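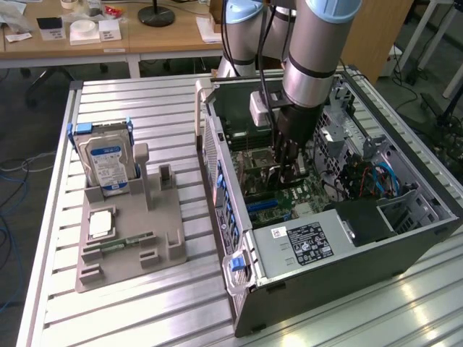
# Tullix Bench Service

The **Tullix Bench Service** is a commercial automation offering for the assembly and disassembly of desktop computers. It combines a robotic arm workcell, a set of printed parts trays and a subscription for task programming and support. The service is sold by Condis, a supplier of workshop equipment based in Zestoncombe, and is aimed at refurbishing shops, repair depots and technical colleges that handle tower computers in small batches.

## Background

Condis began work on the service after several of its customers asked for help with the refurbishing of used office machines. Conventional assembly lines were poorly suited to the task, as towers arrived in mixed models and in varying states of repair. The company chose to build its product for a single bench, on which one case could be opened and handled at a time.

The first version was known internally as Tanner, and the name survives in the part numbers of the trays. Development was led by Maëlys Jacquet, who had previously worked on packaging equipment. In her introduction to the product manual, Jacquet wrote that the bench "should be something a repair shop can put in on a Monday and still recognize as its own bench."

## Equipment

The workcell uses a slotted aluminum table, to which trays and stops can be fastened at any point along the slots. The tower is laid on its side with the panel removed, and the arm works from overhead with a two-finger gripper. Cameras at the wrist and beside the bench supply the views used for programming and inspection.

Loose components are kept in a gray 3D-printed tray. The tray has a slot in which a hard disk drive stands upright, a pocket for the processor and a long slot for a memory module. Customers may order trays in other layouts, or print their own from files included with the subscription.

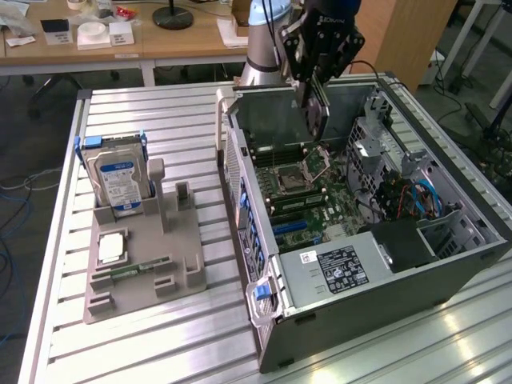 *The two-finger gripper holding a dark metal part at an open tower case. The parts tray is at left.*

The gripper fingers are slotted and can be changed by hand. Condis supplies one standard pair with each bench and sells a narrower pair for work on memory modules. Screws are outside the scope of the basic service and remain the job of the operator — a limit stated in the sales literature.

## Service plans

The service is offered in two plans. The Basic plan covers 54 stored routines and support by telephone. The Extended plan raises the limit to 300 routines and adds a yearly visit by a technician. Both plans include a training course for two operators. A customer may move from one plan to the other at the end of any month.

Before delivery, each bench is run through an acceptance test of 100 pick-and-place cycles with the tray layout the customer has ordered. The results are supplied with the bench in printed form.

## Training plate
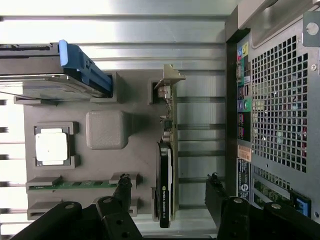

ZESTONCOMBE, January — Condis has added a training plate to the list of accessories for the Bench Service. The gray plastic plate follows a simplified motherboard layout, with a processor socket, memory slots, an expansion slot and a bracket for a hard drive. Real components are fitted to it, among them a graphics card marked "NVIDIA QUADRO," so that operators can practice placement before working inside a customer's machine. Orders are taken through the usual sales desk.

The notice is reproduced from the company's bulletin. The plate is sold separately from both plans, and components are not included in the price.

## Reception

Early users praised the trays and the plain layout of the manual. Criticism centered on the time needed to prepare a routine for an unfamiliar case, and on the cost of the Extended plan for shops with only one bench. Condis later allowed customers to share routines between sites under a single subscription.

## See also

- Computer refurbishing
- Robot end effector
- Workholding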